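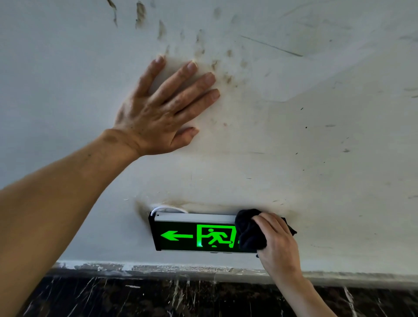
Wiping down the exit sign, left hand braced on the ceiling.

Clelthorpe bench group, minutes, December

I took the notes again, so blame me for the spelling.

Grippers first. We ran the Cleltach two-finger and the Pascual soft one on the same job, holding a cloth and wiping a sign face, 80 goes each. Cleltach kept its grip 62 times. Pascual dropped the cloth on 20 goes, so they're close (closer than I'd have bet!). Pascual was much kinder to the sign, though it bunches the cloth up badly.

Then a long chat about the person-worn camera view. Most of us like it – you get both hands, the green arrow and the grime along the top of the sign all at once. The arm has nothing to brace with, so we argued about adding a second one. Left open.

Harkus controller: still lags when reaching overhead. I'm to try the older settings.

Next meeting at 2, same room. Bring cloths.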